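Craft fair hall – beadwork and quill tables, opening check
Thursday, before doors at 5

1. Aisles clear, full width. OK. Bostance table was poking out again, pushed back.

2. Fire exits, both unlocked and signs lit. OK. Side door sticks, needs a hard shove. Reported last time too.

3. Extension cords taped down. NOT OK. 3 loose by the loom demo. Taped now, recheck at noon.

4. Table legs locked. 23 tables, all fine but 16 – wobbles, swapped the leg, still wobbles a bit. No glass cases on it pls.

5. Needles, awls, quill ends. Lidded tubs on every demo table. Prostier had an open saucer, told them no. Quills are as bad as needles, kids grab them.

6. Dye pots. Cold dye only in the hall. Labels on all jars – two had just "red", relabled with what's in it.

7. Hides and feathers. Paperwork for feathers to be at the table, not in the car. Zorgate ok. Dambrauskienė ok, copies in folder.

8. Lamps. Clip lamps off the display cloth. One was touching felt, moved.

9. First aid box. Low on small band-aids, tweezers missing. Buy before Saturday.
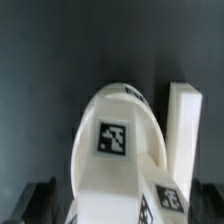
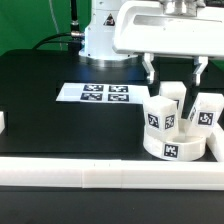
10. Warning signs. Demo tables need one each, front side, where people standing there can read it. Ours are too wordy and half are lying flat behind the baskets. Go for something like the little triangle with a dark border on the front of the white column in the second picture – small, one symbol, done. Will print a sharp-point one for the quill and bead tables and a hot one for the wax pot. Stand them up, dont lay them down.

11. Sweep after close. Beads roll, quill bits stick in shoes. Check under the benches too.

Still open: 3, 9, 10. Table 16 to go back to the store room in August.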